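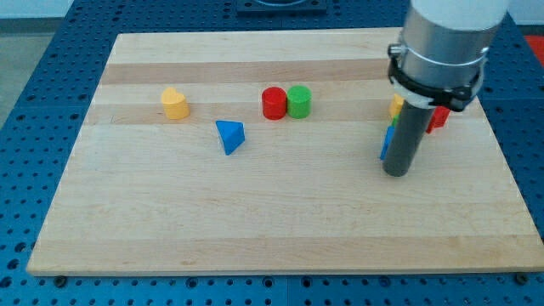
Thitima Boonchu asks how often a maple board needs oil. Once a month suits most kitchens. A new board should get 2 coats before its first use.

Which oil should I use?
Food-grade mineral oil. Olive and corn oil turn sticky and start to smell.

Can it go in the dishwasher?
No. Wash it by hand, wipe it, and stand it on edge to dry.
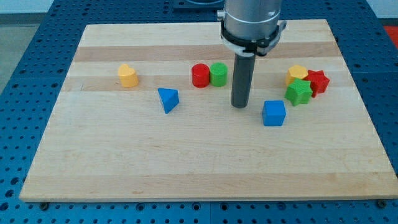 Chaiwat Hemmin wrote in April that his board had warped after a night in the sink, and wanted to know if it was ruined. Probably not. Lay it on a towel with the hollow side down and leave it for 6 days. If it still rocks, ask a wood shop to plane it.

How do I get rid of onion smell?
Rub in coarse salt with half a lemon, leave it overnight, then rinse.

Do you resurface boards?
Yes, at the Avmont shop only. Allow 7 working days. We don't take boards with cracks that go all the way through.

Page updated 20 June 2018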